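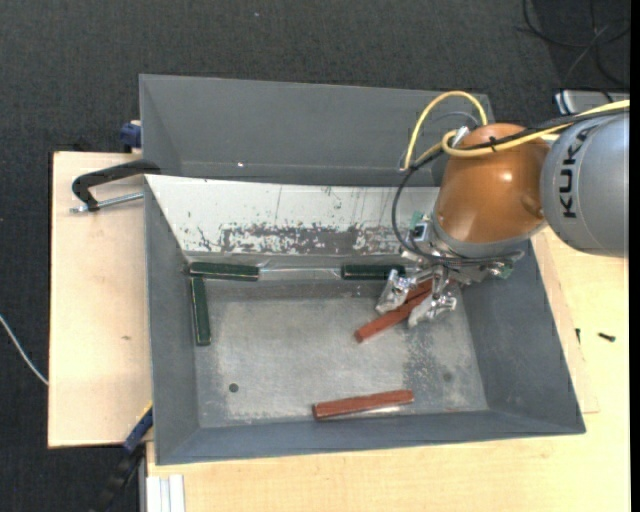 Plodo Block and Bin Collection

README, release 4
Maintained by the Findura documentation group. Contact persons: Rozália Bíró (contents and labeling), Imre Boros (storage and loans).
Last revised 23rd April

Summary

Plodo is a collection of still pictures and short written records concerning colored blocks kept in open bins. It was assembled to support work on sorting, counting, and the description of simple objects that lie close together or overlap. The blocks are plain, few in color, and similar in shape, so the interest of the material lies in their arrangement: which block lies over which, how much of each can be seen, and how near each one is to a wall of the bin.

This file describes the objects, the way they are laid out, the fields in the written records, and the terms on which the material may be used. It replaces the README supplied with release 3, which should be discarded.

Contents of the release

The release consists of 90 arrangements. Each arrangement has one folder, and each folder holds one picture and one record in plain text. Of the 90 arrangements, 60 are assigned to the general set and the remainder to the reserve set. The reserve set is intended for checking finished work and should not be consulted while labeling rules are still being drafted.

Folder names are made up of the word "plodo" and a number. Numbers were given out in the order in which arrangements were accepted. Some numbers are missing where an arrangement was withdrawn during review, and these have not been reassigned.

The objects

Blocks. The blocks are dark green or reddish-brown. Records use the words "green" and "brown" and no others. Earlier releases also used "red," "rust," and "maroon" for the second color, depending on who wrote the record, and this led to a number of false disagreements between labelers. All such entries have been changed to "brown."

Bins. The usual bin is large, gray, and rectangular, with an open top. Its inner surfaces can return bright reflections. Labelers should take care that a reflection beside or beneath a block is not entered as part of the block or as a separate object.

Work surfaces. Bins rest on pale wooden surfaces placed side by side. The join between two surfaces is not recorded. The floor covering is dark charcoal carpet, and it is likewise left out of the records.

Preparation of an arrangement

Blocks are taken from the store and placed in the bin by hand. The person preparing the arrangement decides on the number of each color from a printed list and then sets the blocks down without squaring them to the walls. Blocks may cross, lean, or lie apart. An arrangement is rejected if any block stands outside the bin or if the two colors cannot be told apart under the room lighting.

No attempt is made to keep every block in full view. A block that is largely hidden is still counted if any part of it can be identified with confidence. This rule was adopted in May of the previous working year, following a review by Ms. Bíró of the records in release 2, and it applies to the whole of the present release.

Fields in the record

number: the number of the arrangement, matching the folder name.

set: "general" or "reserve."

green: the count of green blocks, written as a numeral.

brown: the count of brown blocks, written as a numeral.

hidden: "none," "part," or "most," given for the least visible block in the bin. Where two blocks are hidden to the same degree, one entry is sufficient.

lie: a short phrase for each block, giving its direction in the bin. The permitted terms are "along," "across," "diagonal," and "upright." A block whose direction falls between two terms takes the nearer one. "Level" was dropped in release 3 and should be corrected wherever it survives.

wall: the wall nearest to the block, given as front, back, left, or right. The front wall is the one nearest the viewer. Blocks well away from every wall are entered as "open."

remarks: free text, one or two sentences at most. Remarks are not checked for consistent wording and should not be used as a basis for counting.

Sample of a finished remark

The following wording, taken from the labeling guide, shows the level of detail expected:

"Three green, three brown. One long brown block diagonal, a second brown just above it and largely hidden. Third brown alone near the front wall, nearly horizontal. Reflection on the metal below its right half, not an object."

Remarks should keep to what can be seen. Labelers are asked not to guess at the length of a block when one of its ends is hidden, and not to write that a block "has fallen" or "has been moved," as a single picture cannot establish either.

Labeling procedure

Each record was written by one labeler and read by a second, working separately from the same picture. Where the two agreed, the record was accepted as written. Where they differed, the picture was passed to Ms. Bíró for a decision. In the course of preparing this release, 47 records were referred in this way. Most concerned the "hidden" field, in particular the boundary between "part" and "most" – a boundary that the guide now sets at one half of the upper face of the block.

Disagreements over color were rare after the change of terms described above. Disagreements over count arose chiefly where two blocks of one color lay end to end and the gap between them was hard to see.

Known limitations

The collection contains only two block colors and should not be treated as a test of color naming in general.

Dark green blocks in the shaded part of a bin may appear nearly black on some screens. Users are advised to view the pictures at full brightness before questioning a count.

Direction terms are relative to the bin as seen by the viewer. They do not record the true angle of a block, and a block with one end slightly raised receives the same term as one lying flat. A field for tilt has been requested by the Dinsa reading group and is under consideration for the next release.

The "wall" field is less dependable than the others. Two labelers treated a block touching a corner in different ways, and the affected records have not all been located. Corrections are welcome.

Care and loan of the physical objects

The blocks and bins remain available for loan to partner sites. Requests should be sent to Mr. Boros and should state the number of blocks required in each color. Objects are sent out in the Gakis crates and must be returned in the same crates.

Blocks should be wiped with a dry cloth. Solvents, adhesive labels, and marker pens must not be used on them, including on faces expected to be out of view. Bins may be washed with mild soap and should be dried fully before storage. Chipped blocks should be set aside and returned separately – they are not to be repaired or painted by the borrower.

Terms of use

The pictures and records may be used for teaching, internal study, and published research. Published work should name the collection and the release number. Records may be corrected or extended by users for their own purposes, provided that altered copies are clearly marked as such and are not passed on under the name Plodo.

Changes since release 3

Color terms reduced to "green" and "brown" throughout.
The "hidden" field rewritten with three values in place of five.
The "wall" field added.
Duplicate arrangements withdrawn.
Loan instructions moved into this file from a separate sheet.

Reporting errors

Errors in a record should be reported to Ms. Bíró with the folder name, the field concerned, and the proposed correction. Reports are answered in the order received, and accepted corrections are listed in the README of the following release.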